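Search this site
Search
3 min read

1/13/26

I slept badly, and at five I was already in the kitchen with the dictionary and the letter from Marcelle Courtois. She writes that the choir in Dumholm will take me as an alto if I learn the winter program before April. I read the sentence two times. I am happy and also a little afraid, because I have not sung with other people since my mother's village.

The program is 13 songs. I know four of them. The longest is in an old dialect, and the word "xu" comes back in every verse. Marcelle says it is only a breath sound and I must not look for the meaning. Of course I looked for the meaning. I did not find it.

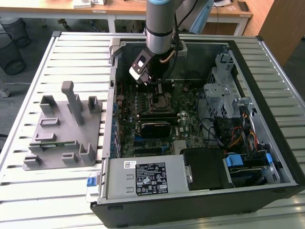 At lunch I practiced in the stairwell, where the echo forgives many things. My low notes are good when I am not thinking about them. On the high part of the second song my voice goes thin. Ekrem Avcı from the third floor opened his door, and I was ready to say sorry, but he asked me to sing the slow one again. He used to play the oud at weddings. He told me that I breathe too late, always after I need the air already. I wrote this on my hand.

The ticket to Dumholm is a question. The bus is cheap but it arrives after the rehearsal begins. The train goes by Eltasico, with nearly two hours of waiting there. I could study the words on the platform, if it is not too cold for holding paper.
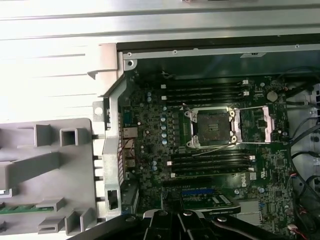

Evening

I called my sister. She laughed when I sang to her the part with the breath sound, and then she sang it back better than me. She was always faster with music. We talked also about Mother's blue notebook with the songs, and she thinks it is in the box under her stairs. She will look on the weekend.

Made soup. Wrote to Marcelle and said yes. I corrected the letter so many times that it is maybe too polite now, but I put it in the mailbox before I could change it again.

Tomorrow: second song, only the high part, slowly.

Recent entries
The good coat and the bad zipper
A walk to Flevow
Lemons from my sister
Learning to read notes again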